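Telance closes the Proria beta, balance changes will stay

The open beta of Proria ended at 6 in the evening yesterday, and the studio Telance has already published what will happen with the changes that players tested in August. Most of them stay in the game. The long bow keeps its lower damage, 38 per hit in place of 50, and the healing shrine is still limited to one use per match.

Lead designer Vichien Bunnag wrote in the forum that the team has read all 452 reports on the bow. "I know that many of you liked the old number," he wrote. "We tested it also in small matches, and there the bow was simply too strong."
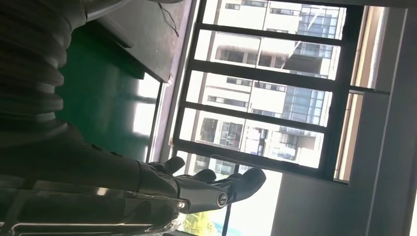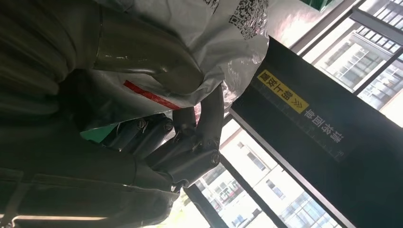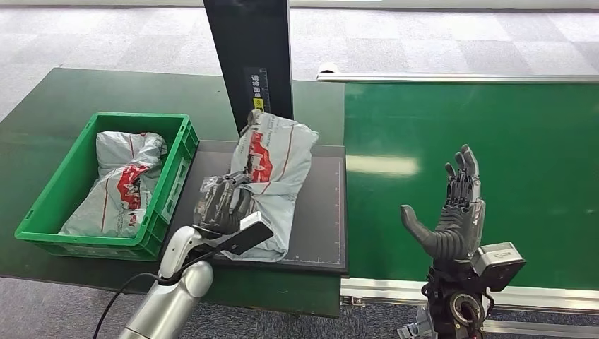 Not every player is satisfied with this answer. The clan Saengthong, which played in the beta from the first evening, asks for a separate server with the old values. Bunnag replied that such a server is possible for private matches, but it will not come before the release.

The map Setel gets the biggest correction. Its northern gate was closed in the last beta week, after teams used it to reach the flag without meeting any defender. In the full version the gate is open again, with a longer path behind it. Matches on Setel will allow 80 players.

Progress from the beta will be deleted, only the names of the characters are kept. Telance has not given a release date yet.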